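First sportive in April, what should I be doing over winter?

Asked in Cycling > Training and events, 22 October 2018

Right, I've gone and entered the Granstead Hills sportive (the long one, 117 km) after a mate talked me into it, and I'm starting to panic a bit! At the moment I ride to work and back, 10 km each way, and once a month or so I do a longer loop out to Lambert reservoir and home again. My bike's an old Lavier with a triple chainset. It's heavy but I'm fond of it and I'm not buying another one.

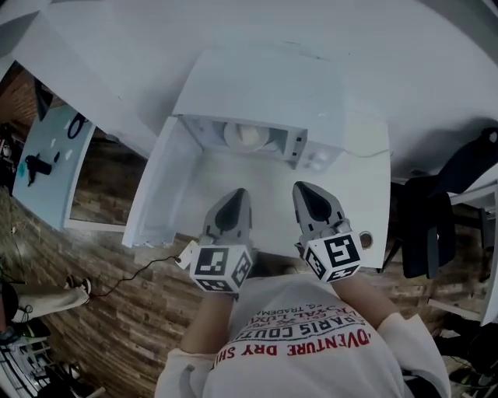
What worries me is the climbing. The route card says the last big hill tops out at 593 metres and comes after the second feed stop, when I'll already be in bits. I live somewhere flat as a pancake so I can't practise on anything decent. Do I need a turbo trainer, or can I get away with just riding more? And how long should my longest ride be beforehand?

Answer 1 (marked helpful)

I did this one two years ago off not much training and got round, so don't panic. You don't need to ride the full distance first. I built up to almost 30 km short of it and the rest was stubbornness and malt loaf.

For the hills, headwinds are your friend. Stick it in a harder gear than feels nice, stay sat down and grind for ten minutes, have a breather, do it again. I did mine on the old airfield road and felt a right plonker but my legs were much better for it. Keep the triple! I was overgeared on the last climb and walked the steep bit past the chapel with plenty of company.

Do get one long ride in every fortnight, and eat before you're hungry. I left it too late and felt dreadful by the second stop.
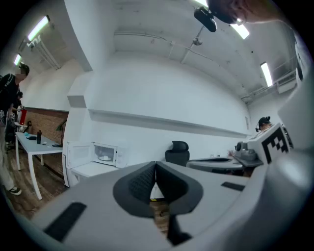 Hand-held gripper with a V-shaped jaw, and a second white one behind

Answer 2

Turbo. Borrow one if you can, they're boring but it's dark by five.

Answer 3

Depends on your tyres too. I swapped to some Disitz 28s last winter and they're comfier on the rough lanes, though a pain to get on the rim. Take two tubes.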